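Erville repair room takes in pencil cases and storage boxes

Thursday, January 7, 2021

Erville's mending room has added small plastic boxes to the list of things it will take in, after a run of requests from parents at the end of last term. Until now the room, on the ground floor of the Imhof building, dealt mainly with lamps, toys and kitchen scales.

The new list covers pencil cases, sewing boxes, tackle boxes and other hinged containers up to the size of a shoebox. Most of those handed in so far have a loose hinge or a catch that no longer holds. Cracked walls can be glued in many cases, but a split along the hinge line usually means the lid has to be replaced.

Boxes with fixed dividers take longer to sort out, as the inside has to be cleaned before any glue is used. Owners are asked to empty them at home and to leave the lid attached, even if it is hanging by one side. A white two-compartment box with a black clip on its lid was on the table this week.
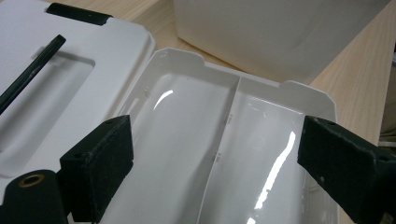
One parent in Flillow thought the service should have started in September, when children lose or break the most, and asked whether schools could send a batch in together rather than leaving it to each family. The room says schools may do so, provided every box has a name on it and there are no more than seven in a batch.

Work on the boxes is done on the wood-topped tables. The tops mark easily and solvents are kept off them, so any gluing that needs a strong adhesive is carried out at the metal bench by the back door. Finished boxes are left overnight before they go on the collection shelf. 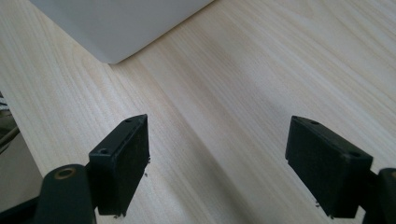 There is no charge for the repair itself. Replacement catches and hinge pins come from Gosetico, a parts scheme shared with Flillow, and are paid for at cost. The scheme holds around 400 catches in black, white and grey. Colours cannot always be matched, and owners will be asked before a different one is fitted.

The mending room logged 3,094 items last year, of which 108 were plastic containers accepted on a trial basis. It expects that share to rise and will look again at the size limit in June.

Items can be handed in at the side entrance during normal opening hours. A paper slip is given for each one and must be brought back at collection. Food containers are still not accepted, nor is anything that has held paint, oil or garden chemicals. Boxes not collected within two months will be passed on to the toy library or used for parts.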